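Honigfarben und ziemlich groß: der Kleiderschrank Petchrat von Plindus nach einem Winter 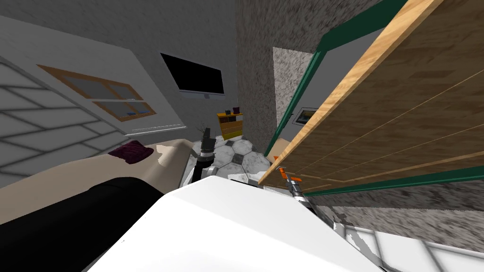 Großer Holzschrank in hellem Honigton, dazu ein beiges Bett und sechseckige Bodenfliesen (Computergrafik)

Ich wollte eigentlich nur eine Kommode. Wer mich kennt, weiß, wie solche Einkäufe bei mir ausgehen, und so steht nun seit dem Herbst ein Petchrat in unserem Schlafzimmer, ein Kleiderschrank, in dem man notfalls auch übernachten könnte (unser Kater tut das mit Begeisterung). Inzwischen ist März, alle Wollsachen sind einmal hinein- und wieder herausgewandert, und ich traue mir ein Urteil zu.

Gekauft habe ich ihn bei Zistton, wo mich Frau Sukprasert sehr geduldig durch die verschiedenen Holztöne geführt hat. Ich war dreimal da! Beim dritten Mal hat sie mir ein Musterbrett mit nach Hause gegeben, und das kann ich wirklich jedem empfehlen, denn im Laden sah der helle Ton fast gelb aus, bei uns am Fenster dagegen warm und freundlich, ein bisschen wie Akazienhonig.

Die Lieferung kam in 14 Paketen. Ich habe erst einmal Kaffee gekocht. Mein Nachbar Elie Darwish hat zum Glück mit angefasst, und zu zweit haben wir von neun Uhr morgens bis in den Nachmittag hinein geschraubt, mit einer ausgedehnten Pause für Linsensuppe. Die Anleitung ist ordentlich gezeichnet, nur bei der Rückwand haben wir uns vertan und mussten 16 Schrauben wieder lösen. Der kleine Pfeil auf Seite 4 ist wichtig, liebe Leute, schaut euch den Pfeil an!

Im Alltag mag ich den Schrank sehr. Die Türen schließen leise, die Kleiderstange hält auch meine schweren Mäntel, ohne sich durchzubiegen, und die tiefen Fächer oben schlucken das komplette Gästebettzeug. In den ersten Wochen roch es kräftig nach Holz und Öl, was ich schön fand und mein Mann weniger. Eine Schale Kaffeepulver und viel Lüften haben geholfen.

Weniger gut gefallen mir die Schubladen. Sie laufen etwas schwer, und die unterste klemmt bei feuchtem Wetter. Plindus hat mir auf meine Mail hin neue Schienen geschickt, kostenlos und recht flott, damit ist es besser geworden, aber ganz glücklich bin ich noch nicht. Auch die Griffe hätte ich mir griffiger gewünscht, gerade mit eingecremten Händen rutscht man ab.

Bleibt der Preis. Mit Lieferung habe ich 2000 Euro bezahlt, und daran habe ich eine Weile geknabbert. Mein voriger Schrank war deutlich billiger und hat dafür den Umzug nach Zistport nicht überlebt. Wer viel Platz und viel Wäsche hat, wird mit dem Petchrat bestimmt froh. In ein schmales Zimmer würde ich ihn nicht stellen, und messt bitte vorher das Treppenhaus aus, bei uns ging das längste Paket nur hochkant um die Kurve.

Von mir gibt es vier von fünf Sternen. Falls jemand einen Tipp für klemmende Schubladen hat (Kerzenwachs habe ich schon probiert), schreibt mir gern in die Kommentare!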